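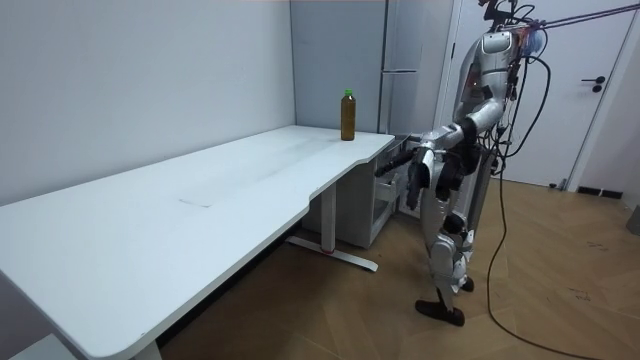

The long white desk, with the drawer unit at the far end.

Desk and drawers: your questions answered

I've had a fair few messages since I put up my post on sorting out the desk room, and plenty of them ask the same things, so I've gathered the answers here. Last updated 21/11/2020.

Where did the desk come from?
It's the Partington, second-hand, and I paid 164 pounds for it. I'd been looking at new ones for months and they were all either too short or a silly price. It took two of us and a lot of swearing to get it up the stairs!

Doesn't a white top show every mark?
Yes, it does. Tea rings, pencil, the lot. I wipe mine over with a damp cloth at the end of the day (warm water, tiny drop of washing-up liquid) and it comes up fine. Please don't use the scratchy side of the sponge – I did that on my old desk and the dull patch never went away.

What do you keep on top?
As little as I can get away with. My rule is that a bottle or a mug can stay out while I'm working, well back from the front, and everything else has a home in the drawers. I'm not strict about it in July when the windows are open and I can't be bothered.

And what goes in the drawers?
Bottom one is for cleaning bits, because it's the deepest and I don't mind it getting dusty.
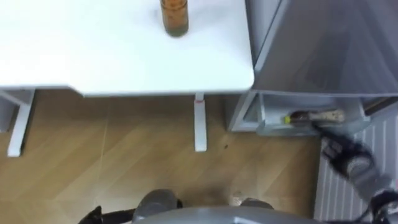
The brush lies down flat in there, so the bristles don't get squashed against the side. I used to stand it on end in a pot and it went all bent within weeks. The upper drawers are stationery and cables, and I'm not showing anyone the cables.

Is the drawer unit part of the desk?
No, it's separate, a Wondier, and it came a year later. Measure the height under your desktop before you buy one! I sent the first one back for being a whisker too tall.

How do you look after the floor?
Brush first, always, then a barely damp mop. Grit is what scratches it. Go along the planks if you can – with a pattern like mine you end up going both ways, and that's fine too. I've stuck felt pads under the furniture and I replace them when they get grubby.

What about dust in the radiator?
Oh, the fins. A long thin brush, from the top down, with an old towel on the floor underneath. Do it before the heating goes on for the winter or the whole room smells of hot fluff.

Can I send you a photo of my own desk?
Please do, I love them. Use the contact page and tell me if you're happy for it to go up on the blog.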